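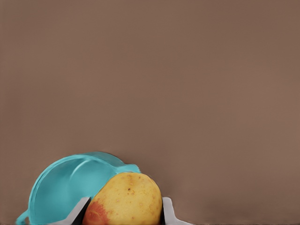

2 min read

Retow produce packing project: progress report to the Tamuno fund, second period
Prepared by Fatima Dauda, operations

The grant pays for one picking cell on the small-order line at our Retow site, plus the staff time to set it up and train on it. Work in this period was split between simulation and the line itself.

Simulation

Teófilo Restrepo and Efe Bashir built the pick station in software so that grip settings could be tried without stopping the line. They ran 1269 simulated picks. Single items of produce on a plain brown surface made up most of them, and a later set added a turquoise plastic bowl so that the gripper had to close on an item with something right beside it. The success rate over all runs was 87 percent. Most of the misses came from the fingers closing off-center on rounded items.

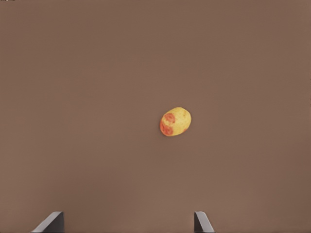

Simulated pick, gripper open, item with red-orange patches on its skin.

Blemished skin is still a problem. The vision software from Graserov sometimes reads a color change as the edge of the item and places the grip too far to one side. Efe has asked them for a fix and we expect it in August.

On the line

The cell now runs for part of the morning shift, with a person beside it at all times. It handled 435 orders in the period. Anything it could not pick went to the hand table, and those orders left on the same shift.

What has changed for staff

No jobs have been cut and none are planned under this grant. Two packers have moved from picking to checking and clearing the cell. Adebayo Onuoha, one of the two, reports less bending and lifting but more standing in one spot – we have ordered mats and now rotate the post every 50 minutes. Several packers said the cell sets a pace that is hard to step away from. The lead on each shift can now pause it without asking a supervisor.

Pay for the checking post is not settled. Somtochukwu Ezeani is meeting with the packers about it and will send you the outcome separately.

Next period

We plan to install the Graserov update, repeat the bowl runs, and train four more packers. Spending is within budget except for training hours, where we have used almost all of the year's allowance. A request to move funds from equipment to training is attached.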